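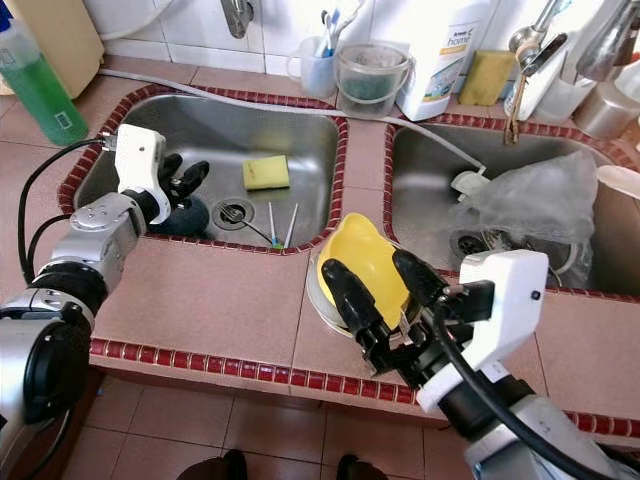

Ticket: Right hand slow to let go of light plastic items
Site: Jenholm, staff kitchen
Raised by: Stijn Leemans
Sent to: Graser support
Priority: normal

Our washing-up arms have started holding on to light plastic things after they should have put them down. Plates, mugs and anything with a bit of weight are fine, it's the plastic that causes trouble. The yellow piece is the worst of the lot: the right hand picks it up cleanly, tips it, brings it over the plate between the two sinks, and then just stays there with its fingers shut. The left hand carries on over its own sink with the sponges and the fork as if nothing were wrong. After 50 seconds Sunivach gives "release not confirmed" and both arms stop.

First seen on the Saturday shift. Software is the September release. No changes to the kitchen that I know of.

What I've tried so far

Restarted both arms from the panel. Fault came back on the second item.

Wiped down the fingers and dried them. No change.

Swapped the order of the jobs so plastic goes first. No change, but we liked the new order and have kept it!

Ran the yellow piece 17 times in a row. It stuck on 3 of those, never at the same height.

Turned the lights over the counter off and on between runs, in case glare off the white wall tiles was confusing it. I couldn't see any pattern.

Log file is attached to the ticket.
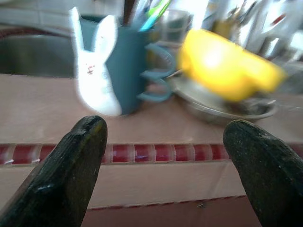

I should say that we really are very pleased with the arms. Before they came, whoever finished the late shift did the washing-up, and it was always the same few people. Now the late team sits down together for a quarter of an hour and goes through what's coming up next day, and handover is so much better for it. The people on lates asked me to put that in, so please pass it on to whoever does the training runs!

It has changed the job for the rest of us too. We stack differently, we scrape properly, and two of the early crew have learned to read the Sunivach log and can usually tell me what went wrong before I've got my coat off. They'd like to be able to clear this fault themselves. At the moment the stop can only be cleared with my login, so if I'm over at the Declercq building everything sits in the sink until I'm back.

Questions for you

Is there a setting for how much force counts as "released"? I suspect the light pieces don't give a big enough change when they're set down.

Can a second login be allowed to clear this one stop, without opening up the rest of the settings?

Reply from Graser support

Thanks for the log, it helped a lot. You're right about the release force, the September release raised it. Please go to Hand, Right, Release and set the level to 2, then repeat your run with the yellow piece. We can add a shift login that clears stops only. Send us the names you want on it.

Update, Stijn

Level changed and the run repeated. No sticks at all, brilliant. I'll leave it on this setting for the week with the normal load. Names for the shift login sent separately. Please keep the ticket open until those are working.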